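Search products, parts and guides
Search
Clear

Fondetti Flat-Pack Stool, White

We've carried a lot of small stools over the years, and this is the one I keep ending up with at home. There's one by the back door for pulling on boots, one in the laundry room and one that travels between the bathroom and wherever a lightbulb has gone out of reach (please step on it the sensible way, in the middle of the seat!). It's white plastic, square on top, and it goes together without a single screw.

The Fondetti comes as a seat and four tube legs in a box slim enough to carry home under one arm. That's the part I love. If you live up three flights of stairs, or you need a dozen stools for a school hall and only have a small car, you'll love it too.

What you get

One seat, white
Four legs, white
One folded instruction sheet

Good to know

Holds up to 211 pounds
Legs push in by hand
Wipe clean with dish soap and warm water
Price: $29 each, or a set of 3 at the Valledside store when we have them boxed that way

The seat

Turn it over and you'll see where the strength comes from. The top is a fairly thin piece of plastic, and the underside is a shallow tray with ribs running on the diagonal and a raised rim all the way around. It keeps the weight down and the seat stiff, and I think it's a lovely piece of design for the money. The finish is matte, so it doesn't show fingerprints the way our old glossy stools did. It does show pencil and crayon, but a melamine sponge takes care of both.

Each corner has a round socket for a leg. The legs have a ridged collar that sits up against the seat once they're in, and that collar is your guide. If it isn't sitting flat, the leg wants another push.

Putting it together

Lay the seat upside down on something that won't scratch it. A covered table is great, and so is a bed if you don't mind kneeling on it. Start the first leg with a small twist and lean on it until the collar meets the corner. Work your way around the seat.

The last leg is the fiddly one. By then the other three are sticking up and the whole thing likes to slide away from you, so hold the near edge of the seat down while you bring the leg in. Line up the rounded tip with the hole before you put any weight behind it. Come in at a steep slant and it will jam halfway - just pull it out and start over. Once all four are in, flip the stool onto a hard floor and press down on each corner in turn.

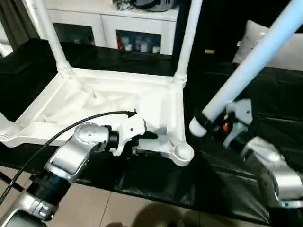

Sawsan Chamoun wrote to us that she always does the legs in diagonal pairs, and that going around in a circle left her with a stool that rocked until she pulled two legs and pushed them back in. She also says a cold garage makes the sockets tight, and that an hour indoors fixed it for her. I tried the diagonal order on the next one I built and liked it, so go with whichever feels easier.

Taking it apart again

You can! Twist and pull, one leg at a time, with your foot on the rim of the upturned seat. I do this with mine in March when the boots go away. Don't use a mallet on the legs from the inside, it marks the plastic and doesn't help much.

Spare legs are $3 each and fit every Fondetti stool we've sold, including the older Claltska color. Bring an old leg in if you're not sure which size you have - the step stool uses a shorter one and they look very much alike.

Related items

Fondetti Step Stool, Low
Fondetti Spare Leg, White
Pattinasarany Round Seat Pad
Valledside Folding Side Table
Claltska Boot Tray, Large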